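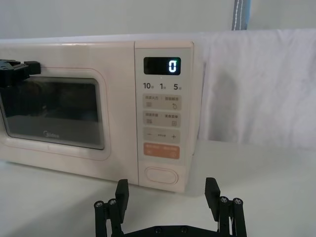

Progress report, July
Shared kitchen at Covara, ground floor
To: Renata Zalewska
From: Nkechi Onuoha

Work done since the last report

The kitchen reopened on Friday with the new counter layout. The cream Midea microwave is on the white tabletop. Its time labels for 10 seconds, 1 minute and 5 minutes are followed by Chinese characters, so Irena Walczak has written an English card to go on the wall beside it. The other labels will be done next month.

Domański finished the electrical work and added 2 outlets. Barbara Szewczyk checked them against the order and signed off. The old shelf by the door was taken down and the holes filled. Painting is still to do.

Use

The sign-up sheet has 30 names on it, mostly from the lunch group. The busiest time is noon to 1:30, when people wait for the microwave. We have asked the lunch group to split into two sittings and will report on how that goes.

Money

We have spent about 1000 of the equipment line. The invoice from Testia for the storage bins has not arrived and is not in that figure.

Open items

The sink drain is slow. Jarosław Wróbel has called the building office about it and is waiting for a date.
We need approval to move the leftover paint money to cleaning supplies. Please reply by email if you agree.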